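Rirar back room walk-through, March
Checked by Sumeya Tsegaye, comments as I went

Floor clear of trip hazards: OK
Cords off the walkway: OK, finally!
Exit door opens all the way: OK
Extinguisher tag current: OK, next one due in 6 months
Shelf anchors tight: FIX, see below
Storage drawers close fully: CHECK AGAIN

I started at 13 items on this list and I'm keeping it that way, but I did skip the ladder ones because Jingyi Wan has the ladder over at Nolte (bring it back please!). The anchor by the sink wiggles when I lean on it, so I've moved the heavy paint cans down to the floor of the closet for now. Nothing over shoulder height until it's fixed. 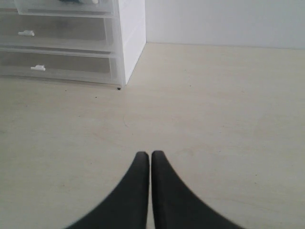
The other thing I want us to get better at is labels. I love see-through plastic drawers as much as anyone, but "I can sort of see what's in there" doesn't count for blades or glue. Those get a label on the front, big letters, and they go in a bottom drawer – full ones up top make a unit tippy.

Pale surfaces: wipe down, no grit. Small scuffs are fine, I don't write those up.

Still open: anchor, labels, ladder. Jingyi, can you initial the ladder lines when you're back?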